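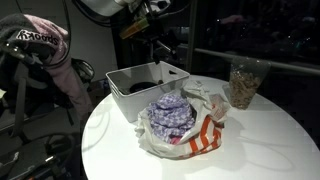

Figure 4. The gripper over the white basket during an evening run at the round table. The striped bag with the checkered cloth and the clear bag of granola share the tabletop.

5.2 Grippers on ordinary objects

The bench tests in Section 4 used blocks, and blocks are very obliging. They have flat sides and known weights, and they do not sag when picked up by one corner. For the second comparison we moved to a round table with a glossy white top and to objects of the sort people leave on tables. The arm, the controller and the approach path were held fixed throughout. Only the gripper changed.

Three grippers were compared. The Solberg is a parallel-jaw unit with hard pads, supplied with a manual that is longer than this paper. The Flikerine has compliant fingertips and a wider opening. The third, which we call the Clurkudier after the workshop that built it, is a parallel-jaw design with one fixed finger and one moving finger. It was included at the request of the second author, who had already paid for it.

Each gripper was given the same four kinds of task: lift the basket by its rim, lift the basket by its cut-out handle, take hold of a thin plastic bag with a cloth in it, and move an upright bag of granola without tipping it over. A trial counted as a success if the object left the table, stayed in the grip for the whole of the transfer, and was put down within the marked tolerance of the target. Trials in which the object arrived at the target by falling onto it were counted as failures, after some discussion.

We ran 461 trials in all, spread over the three grippers as evenly as the Flikerine's supply of spare fingertips would allow. Object positions were changed between trials by hand. Maja Krawczyk, who did most of the changing, was told to place things "naturally", and her idea of natural became noticeably less generous towards the robot as August went on. We consider this a strength of the data.

Rigid rim and handle. The basket rim was the easiest target and separated the grippers least. All three could close on it from above, and nearly all failures came from the approach and had little to do with the grip. The gripper comes down close to the rim before closing, and with flared sides a small error in height turns into a sideways push. A basket on a glossy table will then travel. The Solberg, with its hard pads, was best at holding on and also best at pushing. The Flikerine's fingertips bent when they touched the rim early, and this forgave a good many height errors that we had believed we did not have.

The handle hole was another matter. The Clurkudier's fixed finger could be put through it first and the moving finger closed afterwards, a manoeuvre its maker had described to us as simple. It was simple in the sense that it had few steps. The other two grippers were too thick at the tip to enter the hole reliably, and we stopped the handle trials for the Solberg early to spare the basket.

Bag and cloth. Thin plastic is unpleasant for every gripper and worse for every depth camera. The bag has no stable shape, so the grasp planner was in effect given a new object each time, and it often preferred the cloth, which at least had a surface it could find. We allowed this. A grasp on the cloth that brought the bag along counted as a success; a grasp that brought the cloth and left the bag behind did not. The Flikerine did best here by a clear margin. The Solberg tended to pinch a small fold of plastic with great confidence and lift it slowly out from between its own pads.

Granola. Here the ranking reversed. The contents shift when the bag is squeezed, and soft fingertips follow them, so the Flikerine's grip tended to loosen during the transfer. The Solberg, limited to a low closing force, carried the bag well. With the limit removed it carried the bag well once, and the remaining trials in that condition were cancelled while the table was swept.

Lighting. The table stands beside a large window. We had planned to run only in daylight, but the bookings made that impossible, and a good share of the trials took place after dark. The glossy top then reflects the room lights, and the planner twice proposed a grasp on a bright patch of table. Both proposals received high scores. A height check now rejects any grasp lying in the plane of the tabletop, and the trials before and after this change are reported separately in Table 3.

Cycle time differed less than we had expected. The Flikerine closes slowly but needs fewer second attempts, and over a session the two effects come close to cancelling out. The Drestus controller added a fixed delay of 140 ms to every close command whichever gripper was fitted. We were unable to remove it, and the supplier was unable to find it.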